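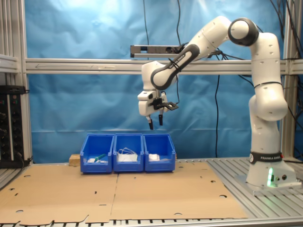
Review of Flukthorpe stacking bins, Jun 2, 2024

I bought these bins for sorting small supplies on a bench. Three blue ones fit side by side, and the cutout at the front lets me reach in without lifting anything. The plastic feels strong.

After 2 weeks I use them every day — mostly for gauze packets.
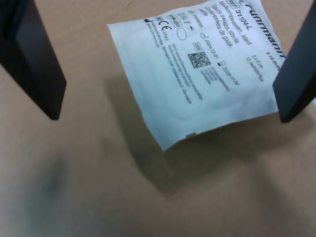

Small things are easy to find again, but long items lie diagonally.

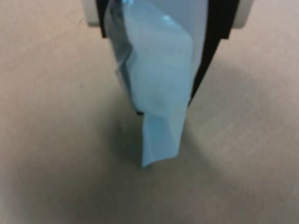
What I like less

The price at Kristiansen is a little high.
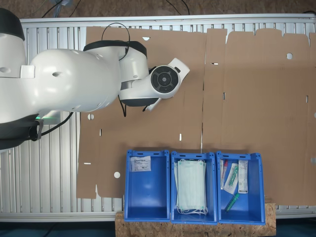 Cardboard unfolded, with its holes and slots.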